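Notes for the table talk, Stilwood short course, Hyun-seo Chae speaking. 26 minutes plus questions. Bring the clicker, the tongs and the roll of brown paper. Water on the left side of the lectern this time, I knocked it over at Alerow.

# One plate, four trays: laying a pastry table people can use

## Opening (slides 1–3)

Say hello, say thanks to Stilwood for having us back. Ask for hands: who has stood in front of a buffet with an empty plate and no idea which way the line was going? Wait for the laugh. Keep my own hand up.

Then straight into it. I love pastry tables. I love them more than I love most pastry, and I love pastry a lot! A table is the last thing that happens to a croissant before somebody eats it, and we spend so little time on it compared with the dough. People will argue about butter for a whole evening and then put four trays down wherever there's room.

Tell the Alerow breakfast story, short version:

- 200 guests, one long table, one way in
- tongs at the wrong end
- the line folded back on itself and met in the middle, by the jam
- people were very polite and got nothing to eat

Pause. Next slide.

## Start with the plate (slide 4)

Leave this one up for a good while and let them look at it before talking.
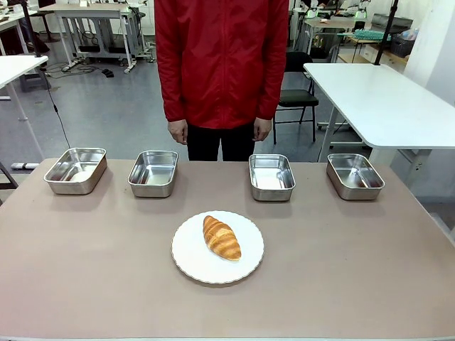 *Page last changed: July*

Ask the room where their eye went first. I'm betting on the croissant. It has the near half of the table to itself, it's on a round white plate with a wavy rim, and it has that lovely shine on it. The trays are all behind it. So the one thing you want people to want is also the closest thing to them. I call this the show plate. Every table I lay starts with one.

Points to make, in any order:

- One pastry on the show plate. Two looks like leftovers.
- Lay it on a diagonal. A croissant set dead straight looks like it's been parked. Turn it and you see the ridges and the layers all the way along.
- A plain plate with a bit of an edge to it does a lot of work. The scalloped rim is plenty. No doily, please, I beg you.
- Choose your best one. Go through the whole batch if you have to! At Van Hecke we turned over a full rack one morning looking for it and it was the very last one.

Then the gap. Have them look at the back row: two trays, a space in the middle, two trays. Somebody can stand in that space and reach both ways. I'm crazy about this gap. With four trays pushed up tight in a row, the person serving always has to lean, and leaning is how sleeves end up in the apricot glaze. (Show sleeve. The stain is still there.)

If someone asks whether the gap wastes table: yes, a bit. Worth it.

## Why metal trays (slide 5)

Quick one. Shallow stainless with rounded corners is my favorite thing to serve from. You can wipe it in one pass, crumbs don't lodge in the corners, and it throws light back up at the food. The catch is that it throws everything else back up too. Bright shirt, bright ceiling lights, all of it shows up in an empty tray. You can see some red in the middle two on the last slide. Line them with paper just before filling and the problem goes away.

Pass the brown paper around. Let people tear some. It tears better along the roll than across it, and they will find that out on their own, and it's a nice moment.

Sizes: I'm always asked. Don't give a size. Tell them to measure the table first and then buy trays, and to leave a hand's width at the front edge for people to rest a plate on.

## Filling order (slide 6)

This is the heart of it, slow down.

1. Paper in all four trays.
2. Show plate down, croissant on it. Walk around to the guests' side and look. Fix it now.
3. Fill the tray farthest from the door first.
4. Work back toward the door.
5. Tongs last, one pair per tray, handles facing the guests.

Explain number three with the doorway sketch on the flip chart. People drift in early, they always do, and they stop at the first food they meet. If the first food they meet is the tray by the door, they stand in the doorway. Fill the far one first and they walk the whole length of the table to get to it. It feels like a magic trick the first time. I laughed out loud.

Numbers from the Sivel weekend, since this group likes numbers: 979 pastries out over the two mornings, 87 left at the end, and most of those were the plain buns. We never had a line out the door. Say that last part with pride!

## Seeing it from the end (slide 7)

Ask everyone to stand up and move one seat over. Seriously, do it, it wakes them up after the numbers. The same room looks different from one seat along, and so does a table.

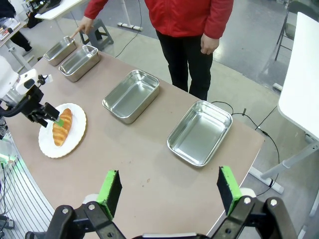 Spacing is the thing I get wrong most often, and I get it wrong because I judge it from the middle. From where the server stands, everything looks even. So I walk to the end and crouch a little and look down the length of the table, and suddenly I can tell which trays a guest would read as a pair. Take the two at the far end on this slide: seen from down here, the farthest one sits right beside its neighbor, and the nearest tray looks like the big one. A guest coming from this end is going to load up at the near tray and treat the far two as one stop. Great if they hold the same thing. Not so great if one is almond and one is ham and cheese! The pointing finger is a habit I'd like everyone to pick up, too. Point at a tray, say out loud what goes in it, have the other person say it back.

Stay on the slide for the floor and cable part:

- Follow every cable with your eyes from one end to the other before any food comes out. There's one crossing the tabletop behind the nearest tray and dropping off the right-hand side, and another on the floor going to a power strip.
- On the tabletop, a cable goes behind the trays or it goes somewhere else. Never in front, where plates slide.
- On the floor, tape.
- Look for low things near the serving spot. Step stools especially. I have tripped on a step stool while carrying a tray of palmiers and I can still hear it.
- Wipe the table again after the trays are down. Specks you missed from above show up from the end.

## Second table (slide 8)

Keep a plain second table off to the side if the room allows. Nothing pretty on it. It takes the full trays coming in, the empties going out, the spare tongs, the cloth. The main table stays calm and all the mess happens over there. At Van Hecke we used a rolling rack for the same job and it was fine until it rolled.

Skip this slide if we're past the 20 minute mark. The handout has it.

## Hands-on bit (slide 9)

Groups of four. Each group gets:

- one plate
- four trays
- one croissant (warn them it is the only one and please don't eat it yet)
- a strip of tape to mark the door

Give them five minutes to lay the table, then swap tables and walk each other's as a guest. Ask the walkers where they slowed down. Don't correct anybody during the five minutes, Hyun-seo. You did this last time and the back group stopped trying things.

Things I've seen groups come up with that I now use:

- show plate at the far end, to pull people along
- trays angled a little toward the way people walk in
- the sweetest thing last in line

Things that were fun and didn't work: trays stacked on upturned trays. It looked terrific. It also wobbled.

## Questions

Likely ones:

*How early can you lay it?* Trays and paper whenever you like. Pastry as late as your nerves can stand.

*Covers?* Only outdoors, or if the room rules say so. Steam softens the tops.

*What about a round table?* Push it to a wall, treat it as half a table, same order.

*Who eats the show croissant?* Whoever lays the table. I will defend this to anyone.

Collect the tongs before people leave. We're two pairs short from Alerow.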